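I help put on reader evenings for a small local magazine, and most of what I know about them I learnt at my own kitchen table, usually at 11 at night -- lists, cold tea, the lot!

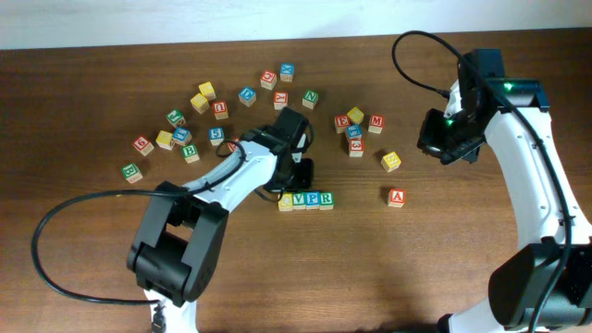
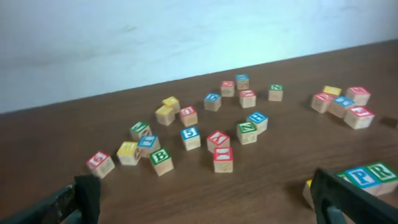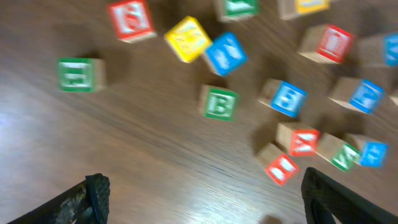

## Sponsor banners

- Roll them, never fold them. Ursu sent us one folded in December and I spent an hour ironing it through a tea towel (low heat, no steam).
- Tape a spare hook inside the tube.
- Wipe vinyl with a drop of washing-up liquid in warm water.

## Name badges

- Print surnames smaller than first names.
- I sort mine into a muffin tin by letter, and it's lovely and quick at the door.

## Leftover copies

- Stand them upright in a box, spines down. Flat piles curl.
- Put 9 on each table and keep the rest by the coats -- people take one on the way out.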